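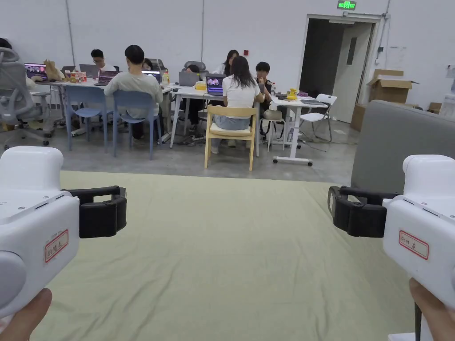

Kisolau puts its laundry where the laptops are

The shared workspace on the upper floor of the old Huamán building has spent most of its life as a place where people stare at screens and avoid eye contact over the printer. As of this month it is also a place where people fold shirts.

The folding corner opened in July on the far side of the gray upholstery, a few steps from the white tables. It has a wide, pale green padded surface, a bin of clean clothes, and a sign asking users to keep sleeves off the concrete. By the end of the second week the sign had been corrected twice in pen, once for spelling and once for tone.

The clothes come from the building itself. Tenants have been leaving shirts, towels and at least one bathrobe in the second-floor showers for years, and when the lockers were cleared out for repainting, the haul came to 483 items. Owners were given 18 days to come forward. A few did. The bathrobe remains at large, in the sense that everyone knows whose it is and no one has brought it up.

"We washed everything, and then we had a mountain," said Lăcrămioara Vasiliu, who manages the floor for Navum, the company that holds the lease. "I put it by the tables because that was where there was space. People started folding on their calls. I didn't ask them to."

Clean and folded items go to Inura, a secondhand shop across the street, which has agreed to take them on the condition that they arrive in neat rectangles. The shop sent over a one-page guide to what it considers a rectangle. Opinions at the tables differ on whether anyone has met the standard with a T-shirt.
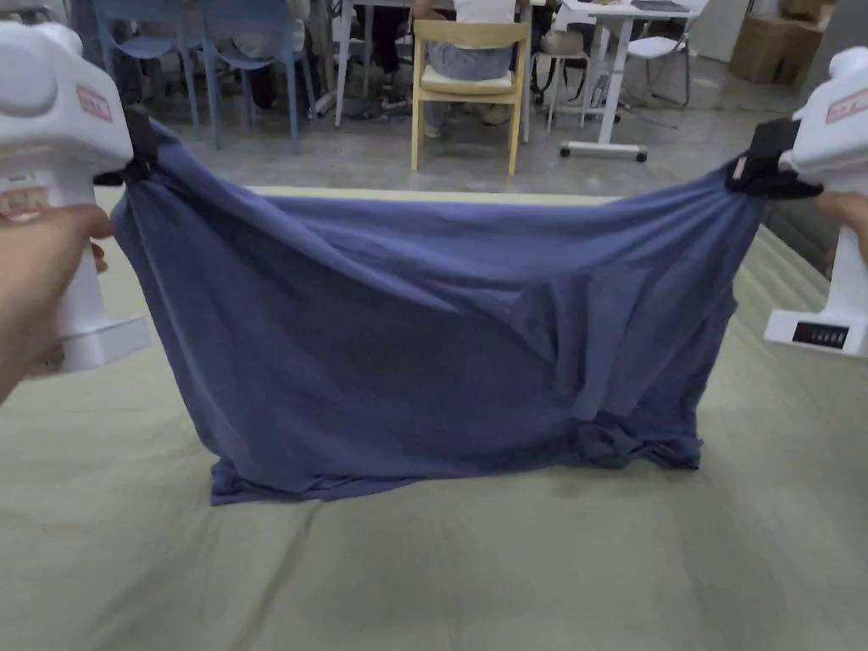

Knits are the main point of contention. One school holds that a shirt should be stretched out by the top corners, shaken and laid down flat before anything else is tried. The other folds it in the air and hopes. Inura's guide sides with the first group, which has been gracious about it for periods of up to an hour. Hems that roll up on themselves are to be smoothed by hand, the guide says, and anything with a knot in it should be undone and started over.

Towels go to the beginners. Fitted sheets, of which there were three, have been put in a box marked "later."

Not everyone has been won over. A tenant who asked not to be named, on the grounds that he sits nearest the bin, said he had moved in for the quiet and now spent his mornings listening to strangers discuss collars. He has since folded a fair number of pillowcases, he added, but only during meetings he did not need to speak in.

Navum says no desk space has been lost. The floor measures 2,000 square feet, and the corner takes up a patch that used to hold a ping-pong table and, before that, an argument about getting a ping-pong table. Rents are unchanged. The snacks are also unchanged, despite a written request.
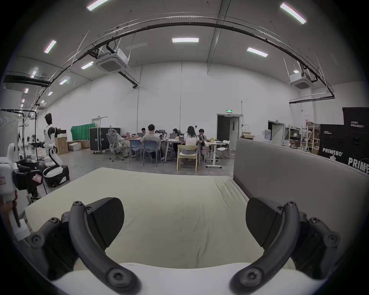

The shared tables at Kisolau, as seen from the folding corner. The exit sign is over the doorway at the back.

The first delivery to Inura went over at the beginning of the month, and the shop sent nine shirts back for refolding. Vasiliu pinned the return slip to the notice board, where it has collected several comments.

The corner is open to tenants and their guests until six in the evening. Anyone missing a bathrobe can ask at the front desk.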